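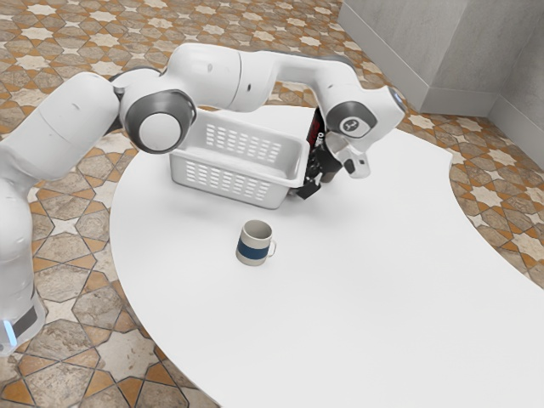 Siwan Hughes
Thread on relative humidity in old houses, and why the figure on a cheap display misleads people. Long, with some arithmetic.

Relative humidity is a ratio. It compares the water vapour in the air with the most that air could hold at the same temperature. Change the temperature and the ratio changes, even if no water has been added or removed.

So a reading without a temperature beside it tells you very little. A bedroom at 74% and 14°C holds less water than a living room at 60% and 21°C. People dehumidify the bedroom and leave the living room alone, then wonder why the bedroom gets no better.

The number to use is dew point. It's the temperature at which the air would start to drop its water on a surface. If the dew point is 9.4°C and the inside of your window is at 8°C, you get condensation. If the glass is at 11°C, you don't.

Most loggers will export dew point if you look for it. My Brivar hides it under "derived channels", switched off by default. Turn it on before you start, as it doesn't fill in the old readings.

I've had one logger in the back bedroom since August, on an inside wall at shoulder height. Total so far is 3,196 readings. The dew point in there follows the kitchen with a lag of under an hour. The door between them is normally shut.

That surprised Meirion, who was sure the damp came through the gable. Some of it may. But rain soaking through solid stone arrives over days, and the sharp evening peaks are cooking and showers.

Where to put the sensor: away from radiators, out of direct sun, not on an outside wall. A sensor on a cold wall reads the air next to that wall, which will be colder and so show a higher percentage. Useful if mould on that wall is your question. Misleading if you want the room.

Accuracy. The spec sheet for mine says plus or minus 3% RH. Two identical units side by side can therefore disagree by 6 and both be within spec. Please don't send me screenshots of a two-point difference between floors.

You can check a unit with table salt. Put damp (not dissolved) salt in a bottle cap, seal it in a jar with the sensor, keep it at a steady room temperature overnight. It should settle near 75%. Note the error and correct for it. It's a single-point check and says nothing about how it behaves at 40%.

On ventilation. Opening a window in winter brings in air at a high relative humidity, and it still dries the house. Outside air at 5°C and 90% has a dew point of 3.5°C. Warm it to 19°C and it's down in the mid thirties. The percentage on your weather app is the wrong thing to compare.

In a mild, wet autumn the sum is less kind. Outside at 14°C and 95% has a dew point a little over 13°C. Airing a cool spare room with that does nothing useful and can wet the walls.

Marjorie Tapley asked about desiccant tubs. A tub collects a small amount of water over several weeks. Clothes on an airer can give off more than a litre in an afternoon. They suit a closed wardrobe. They won't alter a room.

Prys Gape asked compressor or desiccant dehumidifier. Below 15°C or so the compressor type loses output and spends time defrosting. Desiccant machines cope with cold better and use more electricity per litre when the room is warm. For an unheated room I'd take the desiccant.

Correction from Nest Morgan: I wrote "solid stone" above, but our gable has a rubble core with lime mortar, so it isn't one solid piece. Accepted. The point about timing stands.

Next I'm moving the logger to the landing for a month. Will post the dew point plot when I have it, with the salt correction applied.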